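I've been meaning to write this since November, and it's a long one, so pour yourself something warm. A thread on what happened when I tried to clear out my mother's books. 1/

She left us a whole wall of them. Novels, mostly, plus cookbooks, a few atlases and the diaries she kept when she worked at the Gokel bakery. My brother wanted to call a dealer. I said give me one winter, please, and he (bless him) said yes.
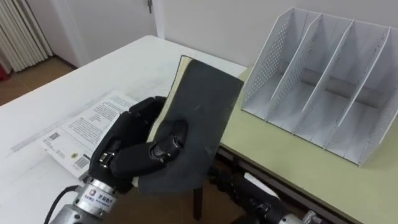
Naima Abdel Rahman
Branch librarian, Clandton. Reader, mender, slow knitter.

I do this for a living, you'd think I'd be good at it! At work I can pull 40 worn-out paperbacks off a shelf before lunch and never feel a thing. At my mother's I spent a whole evening on one book of soup recipes, reading the notes she wrote in the margins. "Too much dill. Ask Trarora's wife." I still don't know who Trarora was. 2/

So I set myself some gentle rules. If she wrote in it, it stays. If it's a book she lent out all the time, it goes to somebody she would have lent it to. Everything else goes in a box by the door, and I'm not allowed to open the box again. (I opened the box again.) 3/
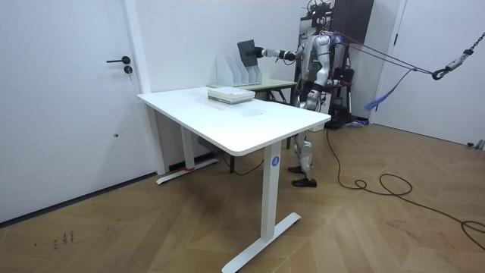 The lending ones were the nicest part, by far. I drove around with a bag on the passenger seat and dropped them off on porches, and people came out in their slippers to tell me stories about her. Mrs. Jurčo across the street had borrowed the same mystery every summer and always forgot who did it. She has it for keeps now, and she tells me she's forgotten again. 4/

A few practical things, because some of you asked. Don't store old books in a damp basement, even for a month. Stand them upright and don't pack them too tight. Leave the loose papers where you find them until you've had a good look, because my mother used everything as a bookmark: bus tickets, a seed packet, my third grade report card. 5/ 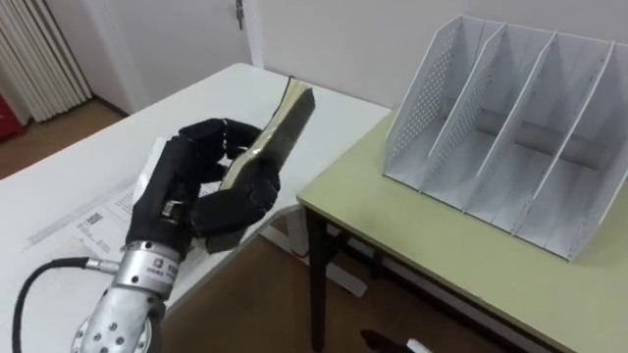 The diaries I'm saving. I read one page on Sunday mornings with my coffee and then I make myself close it. Last week's was all about a snowstorm and a cake that slid off the back seat on the way to a wedding, and I laughed so hard the dog left the room. 6/

If you have a wall like this waiting for you somewhere, go slowly if you can, and bring a friend who doesn't mind being read to. My brother is coming over on Saturday for the atlases. I've already hidden one. 7/7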